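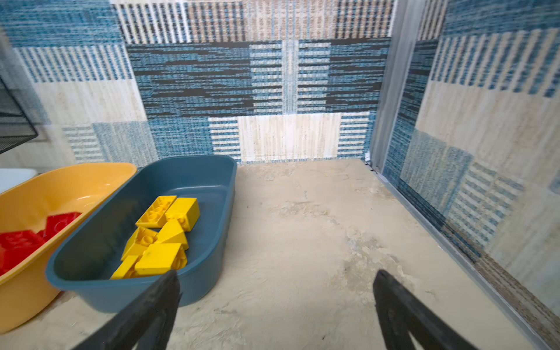

Anca Crăciun says the quote only makes sense if the sorting routine survives a change of bins without a call to Clanton. I wrote that at the top of the page so we keep coming back to it.

July, notebook entry, Clanton two-arm kit, trial for Waststead.

Kit on review is the pair of arms on a shared rail, parallel grippers, wrist cameras, and the Clanton teaching software. The task is ours: toy bricks sorted by color into plastic bins. Red goes to the mustard bin, yellow to the blue one, light blue to the white one. The Hullthorpe people want to use the same cell for returned parts later, so the bricks stand in for those.

Setup notes. The manual wants the wrist cameras checked before the rail is homed. I did it the other way round the first time and had to repeat the check. Page 42 has the right order, page 7 does not. Told Clanton.

Teaching went in 200 demonstrations, both arms. Valdir Furtado did most of the right arm and I did the left. The software drops any demonstration with a long pause in it and doesn't tell you until you export.
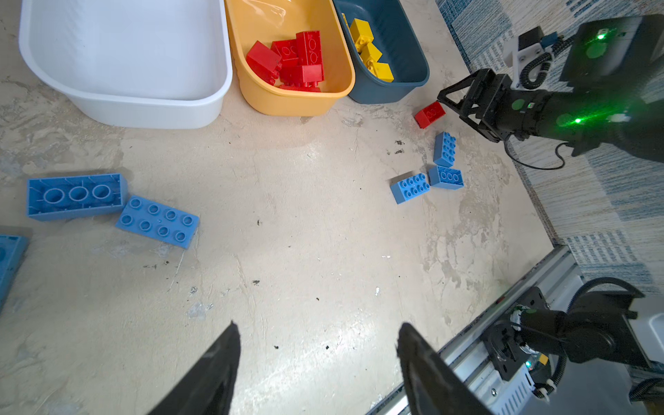
Can the two arms be taught separately? They can, but the license treats that as two jobs, and each one needs its own export.

Bricks lying with the hollow side up need their own demonstrations. The Clanton guide covers this in one line under "object pose" and I would have liked more. Same for bricks close to a bin wall, where the fingers need room to open.

Compared with the Barbieri kit on paper: Barbieri is cheaper to buy, charges for every software seat, and has no shared rail. Clanton gives us three seats in the base price. Support on both is by email.

Still to settle is the handover between arms.

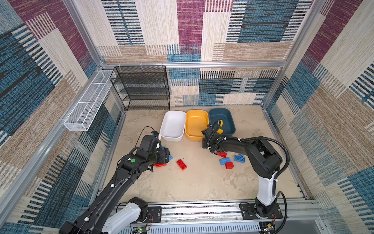
At present each arm keeps to its own side of the cell, and the software holds one back if the other is over a bin. Safe enough, but slow. There is a setting for a shared zone and Valdir wants to try it with the speed turned down. I'd like the written limits from Clanton first.

To do: ask for a corrected page 7, get the price of a spare set of fingers, swap the bin positions and rerun for Anca's question.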